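Vuvance adds bathrooms to Skirkia scene library

Vuvance has released a bathroom pack for Skirkia, its library of simulated home interiors for testing mobile robots and robot arms. The pack went out to existing subscribers in September as part of the regular update and can also be licensed separately. It runs in Jusolard, the company's own physics and rendering package, and can be exported for use in other simulators with some loss of material detail.

Skirkia has until now covered kitchens, living rooms and small offices. Customers working on cleaning and home care robots had been building their own bathrooms or adapting kitchen scenes, which gave them sinks and counters but no toilets, and floor plans that were too open. The new pack contains 337 room layouts. Each is a separate file with its own walls, floor, fixtures and a set of loose objects, and each can be loaded with the loose objects removed.

Fixtures are modeled as solid bodies with collision shapes that follow the visible surface. Earlier Skirkia rooms used simple boxes for anything larger than a chair, and users reported grippers stopping short of curved surfaces or passing through them. In the bathroom pack, toilets, tubs and basins get a finer collision mesh by default. A coarse version is supplied for navigation work, where the extra contact detail slows the simulator and adds nothing of use to a robot that only has to drive past.

Toilet seats, lids, faucet handles and cabinet doors are jointed in the layouts marked "interactive." Friction and damping for each joint are stored in a text file next to the room and can be changed without reopening the model. Running water is not simulated. Vuvance says it looked at a simplified flow model and dropped it because it cut speed too far for batch training.

Lighting is handled by 4 presets, from full daylight to a low, even light meant to stand in for a room at night with a lamp on in the hall. The low preset is likely to get the most attention. Pale ceramic holds up well under it, but small dark objects on dark or mottled surfaces are hard to separate from their background, and policies that rely on color cameras alone tend to lose them. Sensor noise is off by default and has to be switched on per camera.

Emrys Foulkes, who runs simulation testing at Humphreys, had access to the pack before release and used it to check a wiping and tidying policy trained on kitchen scenes. The test covered 1,000 episodes, split between daylight and low light. The policy reached the correct surface in almost all of the daylight runs. In low light it did worse, mainly on small items placed toward the back of a sink or on top of a toilet tank.

"The geometry is good and the contacts are stable," Foulkes said. "What I would change is the object placement. The tool puts things on rims and lids, where you want them, but it doesn't know how close to the edge is too close. We had bottles tipping over on load."

Vuvance has acknowledged the tipping problem and says a margin setting for the placement tool is in testing. Until then it suggests letting a scene settle for 2 seconds of simulated time and discarding any layout in which an object has moved.

Foulkes also noted that materials and shapes are varied independently. A pedestal sink can come out in plain white or in a veined stone finish, with the same collision mesh under both – useful for telling apart a policy that has learned the shape of a sink from one that has learned its color. The downside is an occasional odd pairing of finishes, and users who want believable rooms will need to filter the output.

Room files load through the same call as the rest of the library, so existing test scripts should need only a new path. Camera positions are not fixed. The pack ships with a few suggested viewpoints per room, and users can attach a camera to any robot link or leave it standing free. The pictures with this item use the low light preset. 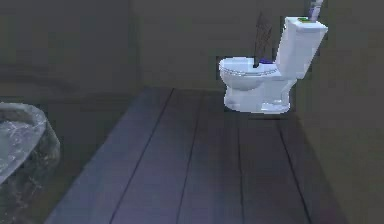
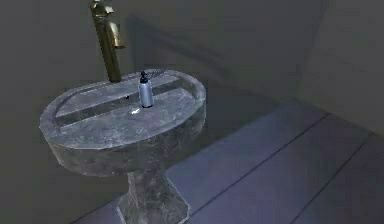 Renders from the Skirkia bathroom pack. First: toilet on the plank floor, with the rounded edge of a basin or tub at lower left. Second: stone-look pedestal sink with brass faucet and pump dispenser.

The pack is included in the standard Skirkia subscription. Separate licenses are sold per seat, with a reduced rate for universities, and prices are given on request. A trial download holds a small selection of rooms with the interactive joints locked. Documentation covers the file format, the joint settings and the export path, though the section on material randomization was still marked as a draft at the time of writing.

Vuvance lists laundry rooms and narrow hallways as the next additions to the library. It has given no release date for either.

Contact the newsroom | Corrections | Copyright, all rights reserved | Back to top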